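腕部相机与两指夹爪套装评测:采购半年后的成本与选型记录

Nnaji 两指夹爪加腕部相机套装,单臂配置,使用地点 Memosthorpe 设备间
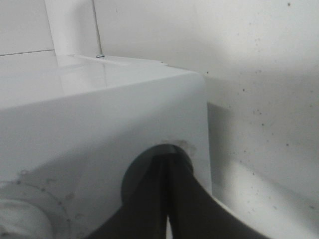 先说结论:如果工位上的对象以白色家电外壳、贴墙设备、瓷砖墙面为主,这套东西可以买,但预算不能只看报价单首页。我们第一次报预算时漏了四项,后来补了两次采购申请,前后拖到第二个季度才真正排上任务。下面按采购顺序写,参数以我们自己测的为准,厂家手册上的数字不再转抄。

一、采购背景

任务是家电外壳的接触类操作:靠近、抵住正面、沿边缘移动、按压、拉开。对象大多靠墙放置,不能为了机械臂去搬动设备。这一条决定了后面几乎所有选型。早期方案由 Georges Akl 起草,打算用一台固定在三脚架上的外部相机,加标定板做手眼标定。方案评审时 Emília Urban 提出,手臂靠近外壳以后,外部相机看到的主要是手臂自己,接触点附近全部遮挡。于是改为腕部相机,外部相机降为备选。

备选厂家有两家,Nnaji 和 Burau。Burau 的夹爪开合行程更大,但相机支架要另配,且支架伸出量大,贴墙时容易先碰墙。Nnaji 的相机靠近法兰,体积小,代价是视野下方始终有夹爪。我们选了 Nnaji。

二、报价与实际支出

内部预算以点数计,一点对应财务系统里的一个结算单位,各部门换算不同,这里只列点数。

夹爪与腕部相机套装:733 点
法兰转接盘、线缆、拖链:100 点
指尖备件、软垫、外壳保护膜、安装工时:400 点

首次申请只写了第一行。转接盘没有写,理由是当时以为机械臂自带法兰与夹爪孔位一致,到货后发现定位销位置不同,必须加转接盘。加盘以后工具中心点整体外移,原先做好的到达范围分析作废,Aatos Kauppinen 重新跑了一遍。建议在询价阶段就索取法兰图纸,并要求供应商在报价单中单列转接件,写明是否含定位销和螺钉。

第三行比预想的高。主要是指尖软垫属于消耗品,我们按季度备货。保护膜贴在外壳上,用来避免调试期留下痕迹,正式运行后取消。

三、相机表现

腕部相机在近距离的表现分三种情况。

亮面白色外壳。高光问题明显,顶灯在光滑顶面上会拉出浅灰色条带。自动曝光会随手臂姿态波动,导致同一条棱边在连续帧里亮度不一致。我们最终锁定曝光和白平衡,棱边检测才稳定。如果采购时有带偏振片的镜头选项,建议加上,后装偏振片要重新对焦。

白色外壳靠白墙。对比度低,深度估计在外壳与墙之间的窄缝处经常丢点。缝内有阴影时反而好处理,可以当作外壳侧边的参考。瓷砖墙的接缝线偶尔被误检为外壳边缘,用法向约束可以滤掉大部分。墙面上的深色小斑点对特征匹配有帮助,但不要依赖,墙面一清洁,地图就失效。Modupe Bashir 为此写了一条规定:清洁墙面后必须重新建图,再恢复任务排程。

细长金属件。外壳后方如果有细金属杆一类的部件,深度图基本不可用,只能在碰撞模型里手工加圆柱体。手工建模的工时请计入预算,我们没有计入。

四、夹爪表现

夹持本身没有太多可说。空载开合顺畅,指根刚度够用,黑色表面处理在白色背景上分割容易,这一点对算法组是实际的便利。

需要注意的是抵压动作。夹爪前端圆盘的外缘先于指尖接触平面的情况,在低角度接近时容易出现。厂家仿真模型里圆盘的倒角画得偏大,按模型规划会差出一段间隙。我们在碰撞模型里把圆盘外缘加厚后处理。这一条在验收时应作为检查项:用实物量一遍,与三维模型比对,差异写入验收单。

力控方面,套装不含力传感器,靠机械臂关节电流估算接触力。对外壳正面这类薄壁件,估算值的噪声偏大,低速可以接受,速度提高后误触发停机。如果任务里有明确的按压力指标,请直接列腕部六维力传感器,不要指望电流估算。列了之后注意高度叠加,传感器、转接盘、夹爪三者相加,贴墙工位的可达姿态会进一步减少。

五、安装与工期

计划从到货到首次运行为 7 个工作日,硬件部分按时完成,软件部分没有。驱动程序与我们的控制器版本不匹配,供应商提供的补丁只覆盖夹爪,不覆盖相机。相机驱动由 Ikechukwu Ugwu 自行改写,改写期间设备闲置。合同中只写了“提供驱动”,没有写控制器版本号,这笔闲置无法索赔。

线缆走向也要提前规划。相机线比夹爪线细,弯折半径要求不同,放在同一条拖链里,相机线先出问题。我们现在分两路走线,末关节处留余量,用魔术贴固定,不用扎带。

六、运行维护

每周检查指尖软垫磨损和转接盘螺钉扭矩。每月重做一次手眼标定,更换指尖后也要重做。镜头用无绒布擦拭,酒精不要直接喷在外壳缝隙上。

外壳正面的接触区域列入巡检,发现浅褐色污渍先擦拭、登记,再判断来源。可能的来源包括软垫材料、润滑脂和外壳原有污迹,没有查清之前不要更换软垫型号,否则两个变量混在一起,后面无法追溯。

备件方面,指尖的供货周期尚可,相机模块较慢。单臂运行的部门至少备一个相机模块,双臂以上按臂数的一半备。

七、与 Burau 的对比

Burau 样机借用过一段时间,在同一工位上做了对比。

行程:Burau 占优,适合抓取大件把手。
贴墙能力:Nnaji 占优,差别明显。
视野:Burau 的相机位置更高,夹爪遮挡少,但近处看不到指尖。Nnaji 能看到圆盘边缘和两指,闭环接近时有用。
软件:两家都一般。Burau 文档较全,Nnaji 回复较快。
总价:计入支架和转接件后,两家接近,价格不构成选型依据。

如果工位四周开阔,对象以抓取为主,我会选 Burau。

八、给编预算的人

报价单首页的数字不要直接填进申请表。至少加上转接件、线缆、消耗品、建模工时、标定工时五项。接触类任务再加力传感器。驱动版本写进合同附件,验收标准写明在指定控制器上连续运行,不接受“通电正常”作为验收结论。

数据存储另算。腕部相机长时间录制,存储增长很快,我们目前放在 Bito 服务器上,配额由信息部门管理,扩容申请走另外的流程,审批周期比硬件采购长。采购夹爪的同时就应提交。

明年第二套的申请计划在 12 月提交,型号不变,增加偏振镜头和六维力传感器,转接盘由供应商按我们的法兰图纸加工,随货交付。

评分:硬件四分,软件两分半,供应商响应三分半,满分五分。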